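Civura Grasp Planner, four months in

Posted 30/12/2018
Reviewed by: Malachy Kavanagh
Version: the August release, plus both patches
Verdict: good planner, poor manual, buy it if you have somebody patient

Quick one before the office shuts. Several people have asked whether Civura is worth paying for when the free planners are decent now. Short answer yes, mostly. Long answer follows, typed fast, sorry.

What we use it for. Picking household bits off a table and handing them on. Brushes, combs, tape, tubs, mugs, the odd slipper. Nothing heavy. We came from Cormier, which we'd had for ages and which was fine on boxes and hopeless on anything with holes in it.

Install. Painful. The installer wants its own copy of everything and then complains that you have two copies of everything. Thérèse Després got it going on her machine in a morning and on mine in an afternoon, and neither of us could say what was different. Write down what you do. I didn't.

Licence is per seat, keyed to the machine. Change your network card and it thinks you're a thief. Support sorted it, polite, slow.

Perception side first. You feed it depth and colour, it gives you back a surface and a set of candidate grasps with scores. On solid shapes the surface is lovely. On open shapes it used to be a mess, and this is where the August release earns its money. The old version would close up any gap smaller than a fingertip, so a vented brush head came out as a solid paddle, and the planner would happily put both pads on the widest bit. Bad place. The rings flex, the pads slide, off it goes. The new one keeps the gaps if you turn on "thin structure" (settings, second page, off by default, why).

With that on it goes for the neck or the top of the handle nearly every time. Which is where any person would hold it if they had to hold it with two fingers.

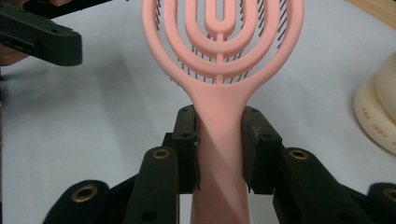
Cost of thin structure is time. Planning gets noticeably slower, and on Ginette Gill's older laptop it's slow enough that she goes and does something else. You can limit it to a region, and you should. Draw the region tight. If you leave it loose it'll spend most of its effort on the table.

Shadows. Still a weak spot. Soft shadow across a pale table and the segmentation sometimes decides there's an edge there. Turning down the colour weight helps, turning it to nothing makes it worse again. We sit just under the middle of the slider. There's an auto setting. Don't.

Planning side. Really good, this. You can give it a keep-out zone as a plain shape, drag it about, and it replans as you drag. Two grippers working the same bit of table used to be our worst headache with Cormier, which treated the other gripper as a surprise. Civura lets you add it as a moving obstacle and mostly behaves. Mostly. If the second gripper comes in low and flat it'll sometimes back right off and sit there until you clear it by hand. Reported, acknowledged, not fixed.

Control. Here I'm less keen. Force limits are set in a text file and only read at startup. So: change number, restart, wait, try, swear, change number. Teodor Szulc wrote a little script that does the restart for you and I'd say it's the most used thing we have. The grip ramp is also a bit eager out of the box. Fine on hard plastic, too much for anything soft. Halve it and work up.

Also it won't tell you when a limit has been hit. It just stops. There is a log line, but at debug level, so you get it along with everyting else in the universe.

Logging. We ran 1,184 planned grasps through it for this review, mixed objects, and the software called 955 of them good. Take that as its own opinion of itself. It counts a grasp as good if the pads closed on something and the something was still there at the end of the lift. A brush held by the very tip of the handle and swinging passes. You can write your own check and you'll want to. Chantal Sawatzky did ours in an evening, and the plug-in interface for it is the nicest part of the whole package, clean, short, does what it says.

Replay viewer is great. Scrub back through a grasp, see every candidate it considered and why it dropped them. Colours are horrible and you can't change them. Still great.

Manual. Oh dear. Half of it describes the previous version. The page on calibration tells you to press a button that has gone. The forum is better, the people at Westbridge post a lot there and know their stuff, and their calibration thread is basicaly the manual.

Compared with Grandis, since someone will ask. I had Grandis on trial for 6 weeks. Easier to set up, much nicer to look at, quicker on simple things. Falls apart on open or bendy objects and has no replay worth the name. If all you pick is cartons, get Grandis and save yourself the bother.

Crashes: 4 since the last patch, all of them when loading an old project. Save as new, delete old, carry on.

Would I pay again? Yes. Grumbling. Renewal is due soon and I've already said so to the people with the money. But I want force limits in the interface and thin structure on by default, and a manual written by someone who has opened the program this year.

Score: four out of five. Three if you're on your own with it.

Settings file for the soft-grip ramp is on our shared page, help yourselves. Comments open till we're back.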